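Subject: Re: [manip-eval] Staser ablation, fixed-camera condition
From: Yoon-hee Choo
To: manip-eval list

On the question from earlier this month:

> Do the Lengate numbers hold when the background is left as it is, or only with the curtain up? The draft says "unstructured desk" but every plot in section 4 is from the curtained cell. Also, what is the baseline trained on? If it saw the same 3000 episodes, please say so in the table caption.

Both points are fair. The baseline and the Staser variant were trained on the same 3000 episodes, same split, same augmentation. I will move that into the caption.

On the background: section 4 is all curtained. The uncurtained runs were finished after the draft went out, and I have them now. The setup is a normal office desk. The target is a teal spray bottle, next to a stack of books with a board on top. The policy gets one fixed view, no wrist camera and no depth. We ran 51 trials per policy with the bottle position drawn from the same list of start poses for both. A trial counts as a success if the bottle is grasped, lifted clear of the desk and held until the timer expires. Contact with the stack is logged but does not end the trial.
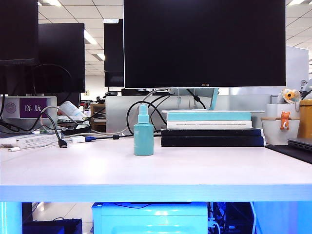 D'Souza objects that a target this saturated tells us little, as a color threshold would segment it on most desks, and asks for the same test with a second object close in color to its surroundings.

I agree in part. The top book in the stack is also teal, though lighter, and so is the monitor stand arm, so a plain hue threshold returns more than one region. I checked this on 500 stored first frames from the uncurtained runs. A hue threshold followed by largest connected component picked the wrong region often enough that I would not use it as a baseline. That does not settle the general case. A low-contrast target should be added and I will do it.

Results so far, uncurtained:

| Policy | Trials | Failures |
|---|---|---|
| Baseline | 51 | 18 |
| Staser | 51 | 7 |

Notes on the failures:

- Most baseline failures are early closures, with the gripper closing short of the bottle. The attention maps for these trials put weight on the cables behind the target.
- Staser failures are mainly at the start poses closest to the books. The approach angle is poor there and the curtained runs show the same thing, so I do not attribute it to the background.
- Two Staser failures were timeouts. I have counted them as failures and kept them in.

I have not corrected for lighting. The office fixtures were left on for all runs and the blinds were not controlled.

Still open:

1. Low-contrast target, per the above.
2. Riltel encoder in place of ours, weights frozen. The config is in the branch but has not been run.
3. Repeat with the monitors on. They were off throughout, and a moving screen in view is the case I expect to hurt both policies.

If anyone has a reason to prefer a different order, please reply before I book the arm. Logs and start poses are in the usual directory under `lengate/uncurtained`.

Yoon-hee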